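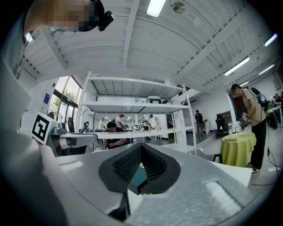

Ukby workroom list
Subject: Re: shelving for room 313, open or closed?

Replying below each part, and I'm copying the whole list this time. Two people asked me the same things in the hall.

> We are about to move into 313 at Tritascombe and we have to
> decide on storage before the move. Your room already has the
> white metal shelves. Would you buy them again, or would you
> go for cabinets with doors?

I would buy them again for the middle of the room. For along a wall I might get cabinets.

The open frame matters more in the middle. We have windows on one side with plants outside, and long white tables down the far end. With the open unit you can see through to those tables and you still get the daylight. The first month we were in the building we had a gray cabinet with a solid back in about the same spot, left over from whoever was there before us, and the tables behind it needed the overhead lights on all day. We gave it to the print shop downstairs.

The drawback is that everything on the shelves is on view. If you put a heap of cables on a shelf, you look at a heap of cables until somebody moves it. Some of us mind this and some don't.

> How much do they hold? The Brestix page gives a number
> per shelf but I don't trust it.

I don't have a number to give you either. We keep light stuff on ours and I haven't loaded one up to find out. What I can say is that the posts are slender, and if you lean on the unit while you reach for something, you'll feel it move a little. Put the heavy things on the bottom or leave them on a table. Ours wobbled more before we went around and tightened all of the bolts a second time, a couple of weeks after putting them together. The instructions don't mention doing that. It took ten minutes and was the best thing we did to them.

If your floor is like ours, you'll want to adjust the feet too. Set a level on the bottom shelf first, then check the top. Doing it the other way around cost me an afternoon.

> What height did you set the shelves at? We will have people
> sitting right behind them for part of the day.

This is the part I'd spend time on. Shelf height makes no difference to a person standing up and a lot of difference to a person sitting down. You want the sitting person to have a clear gap to look through, or else a shelf well out of the way. What you don't want is an edge at eye level. We had one like that at the start, and you could tell who had been sitting there by how they kept tilting their head to talk to people.

My advice is to put the unit together loosely, get a chair, sit where people will sit, and have somebody slide a shelf up and down while you say when. Then sit with your head down, as if you were working on something small on the table, and stand up from there without thinking about it. If you hit or nearly hit anything, change it now. Moving a shelf later means taking everything off and undoing the corners, and you won't want to.

Leave more space above the top shelf than you think you need. People put things up there that they want out of the way but within reach, and they will lift them off without looking. I keep ours to small things. A tall box up there is asking for trouble.

> Did you have a rule about what goes on which shelf? Ours
> always turn into a dumping ground.

We had rules, and they were too long. There was a sheet with a line for each shelf and after a month it was wrong in every line. What has lasted is this:

Upper shelf: small things in use this week.
Middle shelf: things that belong to the room and go back there.
Lowest shelf: clear by the time you leave.

Only the last one gets enforced. A cleared shelf is easy to check on your way out, and if it's clear, the others tend not to get too bad. Anything still on it in the morning goes into the bin by the door, and you can go look for it there. I have lost a good tape measure that way myself and got it back a day later.

Labels on the shelf edges did not work for us. The edges are narrow and the tape curled up. If you want labels, tie a tag to the post.

> We are thinking of five units to start. The quote from Shao
> is 129 each, delivered to the loading door but not upstairs.

Start with fewer. I'd get three, live with them through May, and order the rest when you know where people have ended up walking. We ordered all of ours at once and two sat flat against a wall in their boxes for most of a semester.

The price sounds right for delivery to the door. Do ask whether the shelves come in the same carton as the posts. Ours didn't, and the posts arrived first. When you call, have your order number in front of you. Mine was 1731 and I had to read it out to three different people before anyone could tell me where the second half was.

As for getting them upstairs, the freight elevator at Tritascombe takes the cartons standing up if you tip them slightly. Two people can do it. Don't open them downstairs to make them lighter, as the small bag of bolts is only taped to the inside and it will fall out.

> Last thing: white or black? The black is in stock.

White, if the tables are white. It's not a strong opinion. White shows marks, and you'll wipe it down more often than you'd like — a damp cloth is enough, and the rough side of a sponge will take the shine off. But in a room with white walls and white tables a white frame more or less drops out of view, and when it's the thing you look through all day, I prefer that. If waiting for white means you move in with boxes on the floor, take the black.

One thing you didn't ask. Measure the walkway with somebody sitting in the chair and the chair pushed back, and not with the chair tucked in. We measured it tucked in. It's passable, but if you're carrying anything wide you have to say excuse me, and that gets old by the afternoon.

You're welcome to come by and try the chairs and the shelves in our room before you order. Mornings before ten are best. Bring a tape measure, and put your initials on it.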